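Wrist cam blur breaks block pose in Gritar

treditby_ops
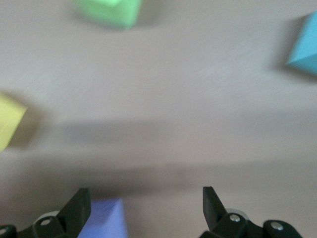
Wrist view, purple block between the fingers, streaks across the table.

Detector drops the block pose on frames like this. Log has 2,878 frames, exposure 40 ms. Planner then replans mid-approach.

wultwood
Exposure is too long. Try 9 ms and add light.

yimer_dev
Disagree – fix the planner first. Latch the last good pose and gate on joint velocity.

wultwood
Latching hides a bad estimate. If the block gets nudged, you close on nothing.

treditby_ops
Can do both. Does the gate go before the filter?

yimer_dev
Before. Require 2 clean frames to release the latch.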